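Does a Busy Cloth Make a Cube Harder to Read?
Project report, Materials and Perception elective, Illbridge
2024-08-22

1. Where the question came from

The course handout for the Trình unit says that a patterned background "significantly impairs" judgments about small colored objects. It gives no source. Most of us copied the sentence into our notes in March and left it there. I wanted to see how far it holds for one ordinary case, a Rubik's cube on a table, when the table is covered with the loudest fabric I could get hold of.

The cloth is a print in the style of Van Gogh's starry night over a river, bought as a remnant from Morker. It has deep blue, yellow, orange and some red in it, and a good part of that overlaps with the sticker colors on a cube. If the handout is right, this cloth ought to cause trouble.

2. Setup

The table has a white slatted top. Left bare, it is a fairly neutral surface, so I used it as the plain condition. For the patterned condition the cloth went over most of it. I did not iron the cloth, and I now think I should have. Folds make their own shadows and those are a second variable I never controlled.

A small digital scale served as a platform and also let me log the weight each time, in case I mixed up my two cubes. The scale has a pale top, and this turned out to matter more than I had planned for.
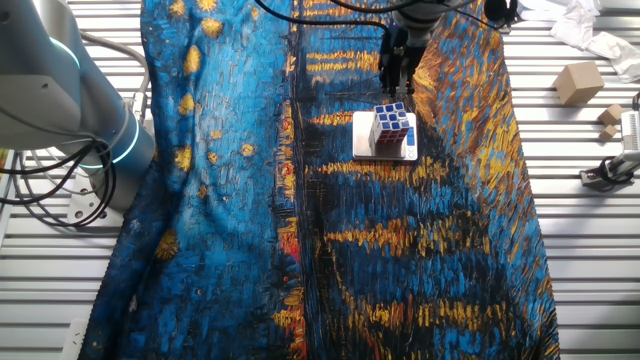
Figure 1. Cube on the scale, cloth underneath.

With the cube on the scale, the eye gets a light border before it gets to the pattern. So the "patterned" condition was only partly patterned. I kept these trials but list them separately, and I would not trust anyone who pooled them.

3. Viewing angle

The handout talks about backgrounds as if they were always seen from overhead. From low down, things change. The bands of yellow on the cloth stop looking like printed dashes and begin to look like reflections on water, as the painter presumably wanted, and the blue areas run together. 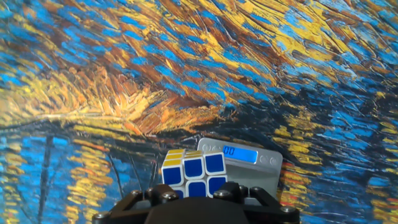
Figure 2. Low view. Blue stickers with white borders against the painted blues.

This was my best candidate for real interference: blue on blue. Even so, the white plastic between the stickers does a lot of work. My readers named the blue face correctly from this height in all but 4 of 18 trials, and the misses were all in the first 5, before they had settled into the task. That looks to me like practice, and a larger sample might say otherwise. I would not call it significant impairment on these numbers.

The Zistus worksheet suggests scoring reaction time as well. I tried, with a phone stopwatch, and threw the results out. My own thumb was slower and less steady than the effect I was hoping to measure.

4. Shadow, folds and color

Tilting the cube gave mixed results. More faces come into view, which helps, but they catch the light differently, and a blue face in shade can pass for something darker. The navy parts of the print are the likeliest to confuse here. Again I can't separate the print from the wrinkles. There is a raised ridge running diagonally through the left part of the cloth that two readers said distracted them more than any color did.

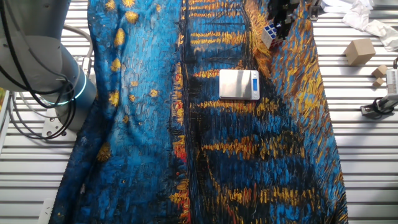 The main objection came from the section reviewer, who wrote that my plain condition was never plain, as slats are a pattern too, and a regular one may be worse for the eye than brushstrokes. The same note asked why I hadn't used a gray sheet.

I have no good answer to that. A gray sheet would have cost very little. It means the comparison in this report is between one pattern and another, and the numbers in section 3 should be read that way.

5. What I would claim

Very little. A readable cube stayed mostly readable on a cloth chosen to spoil it. The sentence in the handout may be true for smaller objects, or for ones without white borders, but it should carry a source or come out.

For a repeat: iron the cloth, remove the scale, use a gray sheet as the control, and get a proper timer.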